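My old phone plan ran out in April, and I moved the number over to Trekance without thinking much about coverage. In town it made no difference. At the house it did.

We are in a valley outside Kirard, and the nearest mast is on the far side of the ridge. The phone would show two bars by the kitchen window and none in the hallway. Calls dropped when I walked to the stairs. Texts came in batches, sometimes at 6 in the morning.

I looked up the bands. The old network used 700 MHz out here, which carries a long way and gets through walls fairly well. The new one is on 900, and the mast is set lower - so the ridge gets in the way. You can read the band on most phones by going into the field test screen and looking at the serving cell.

Wi-Fi calling fixed most of it. It was switched off by default, and I had to restart the phone twice before it took. The handover when I leave the house is still poor. It hangs on to the Wi-Fi until I am past the gate, and then the call goes quiet for a few seconds. 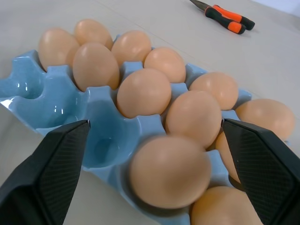
Posted by Chae-won Maeng in Phones, Home | 23 comments

A signal booster was the other option. The one I was quoted cost 900 with fitting, and you need to check it is an approved model before you plug it in. I have left that for now. If the Wi-Fi goes down in winter I may think again.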